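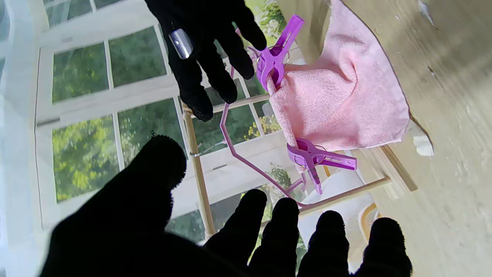
Étendre le linge avec un robot : des règles écrites avant les premiers essais

Chez Wundent, on a rédigé le règlement d'abord. La responsable des essais domestiques nous reçoit avec un classeur de 27 pages, dont 3 portent sur les pinces à linge. « Une pince, c'est un ressort. Si la main serre au mauvais endroit, le linge tombe ou le plastique casse. »

Première règle : on ne tire jamais sur une serviette encore pincée. Le tissu éponge pardonne beaucoup, dit-elle, le cintre en plastique beaucoup moins. Deuxième règle, pas de gant abîmé. « Une maille qui s'accroche dans une pince, on arrête et on change le gant. Même à cinq minutes de la fin. »

Le texte demande aussi que personne ne passe le bras entre les deux mains du robot pendant un essai. L'opérateur reste près de l'arrêt d'urgence et annonce chaque reprise à voix haute — une habitude prise sur le projet Gekis.

Depuis janvier, l'équipe a consigné 646 essais, dont 154 interrompus à la main. Elle refuse d'y voir des échecs. « Je préfère un opérateur qui arrête trop tôt. On note l'heure, le motif, et on recommence. »

La prochaine version du règlement traitera des séchoirs en bois placés près d'une fenêtre, où la lumière change au cours de la journée.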